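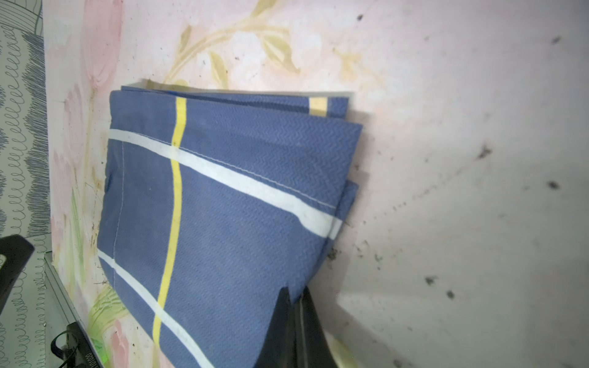
Chapter 4
Pattern in Cloth and on Surfaces

Key terms: woven pattern, printed pattern, motif, repeat, ground, scale

A pattern can be part of a cloth from the start, or it can be added once the cloth is finished. The difference matters to the people who make the cloth and to the people who buy it. It affects the cost and the way the pattern fades, and it often decides whether the back of the fabric looks like the front.

In a woven pattern, the design comes from the way the threads cross. A herringbone or chevron texture can be made with yarn of a single color. Stripes are made by changing the color of the yarn. If the change is made in the warp, the stripe runs the length of the cloth. If it is made in the weft, the stripe runs from side to side. Using both gives a check. When striped cloth is folded, the stripes may meet at angles that were never planned on the loom, as in the blue cloth that opens this chapter.

In a printed pattern, color is laid on the surface. The cloth underneath is called the ground. Flowers, leaves and other curved shapes are easier to print than to weave, and for this reason most floral fabrics sold at low prices are prints.

The Billdale Mill

The mill at Billdale made only woven goods for most of its history. Its order book for one September lists 635 bolts of striped cloth and 100 of plain. When Rakiya Nwosu took over as manager, she put in a printing table and hired a designer, Gopinath Pinto, from the Kinar workshop. The weavers stayed on. Section 4.2 follows a single design, Number 519, from Pinto's first drawing to the finished roll.

Motif and Repeat

A motif is the smallest complete shape in a design: a star, a circle of dots, a tulip. The repeat is the block that is copied to fill the surface. A small repeat looks busy up close and almost plain from a distance. A large repeat needs space and wastes more material when it has to be matched at a seam.

Patchwork designs work differently. They set blocks with different motifs side by side. A limited range of colors helps to hold the blocks together, even when the shapes have little in common.

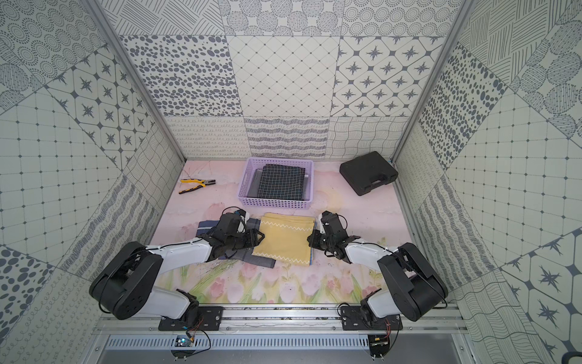
Figure 4.1 Gray-and-white patchwork walls with a pale pink tulip print on the floor.

Before You Read

Choose a patterned fabric at home and look at both sides. Decide whether the pattern is woven or printed, and write down your reasons. Then find one motif and sketch it. Keep the sketch for the activity at the end of Section 4.1.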